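Mulch and Water in the Home Garden - Notes for Session 6 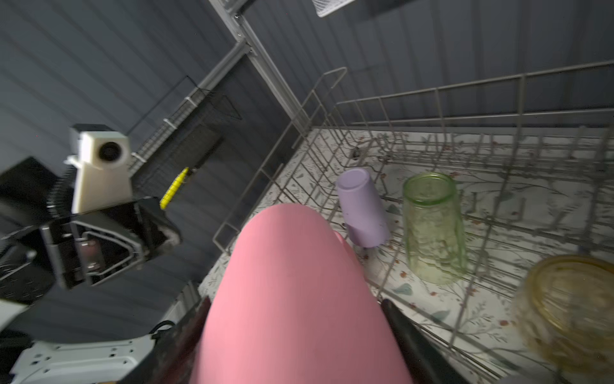
A pink cylinder held between two black gripper fingers, with a wire mesh basket on the wall behind.

Hi all, these are my notes from the Verkwood evening group, typed up a bit so you can read them without my handwriting. I've added a few things I forgot to say out loud. Bring them next time, we'll pick up with feeding.

Start with the soil, before any mulch

Dig a hole as deep as your trowel and fill it with water. Let it drain, fill it again, and watch. If the second fill is gone in a few minutes you have sandy soil. If it's still sitting there after lunch you have clay, and I'm sorry, so do I. My beds at Dendholm are clay all the way down and crack in summer like an old plate.

Sandy soil wants smaller drinks, more often. Clay wants a long slow drink and then to be left alone. Most of the sad plants people bring me from clay gardens have been watered a little bit every evening, so the roots stay up near the top where it's hottest.

Mulch - what to use

Bark chips last longest and look tidy. Good around shrubs and trees.
Straw is my favorite for vegetables, and it's cheap if you buy the bale. You'll get a few sprouts. Pull them.
Grass clippings are fine in thin layers. Put them on thick and they go slimy and smell awful (ask my strawberries!).
Leaves should be run over with the mower first. Whole ones mat together and the rain slides right off.

Water the bed well, then mulch. If you mulch over dry ground it tends to stay dry, and I still see this done every single spring. Aim for three inches of bark, or a bit more of straw since it settles. Keep a gap the width of your hand around trunks and stems. Those little volcanoes of mulch piled up against a tree will rot the bark.

Watering

Early morning if you can manage it. Evening is all right too, but keep it off the leaves, especially on squash and roses, or you'll be growing mildew.

We worked out the sum for one inch of water in class and I rushed it, so once more: take the square feet of your bed and multiply by 0.62 to get gallons. The long border at the Neves plot is 600 square feet, so that's 372 gallons for a good soak. Sounds like a lot - it is a lot, and that's why we mulch.

Somebody asked about drip hose. Yes, I like it. I put mine down before the mulch and pin it every couple of feet. Flush it out at the start of the season, and bring the timer indoors by December or the frost will split it. I've lost two.

Pots are a different story and I'll do them properly in the Lilby session. For now, stick a finger in up to the second knuckle. Dry at the tip, water it. Terra cotta dries out much faster than plastic, and black pots in full sun can cook the roots.

To do before next time

Do the hole test in two different spots and write down how long each took.
Measure one bed and work out the gallons.
Look under any old mulch you have and see how damp the soil is. Bring me a handful in a jar if you're not sure what you're looking at.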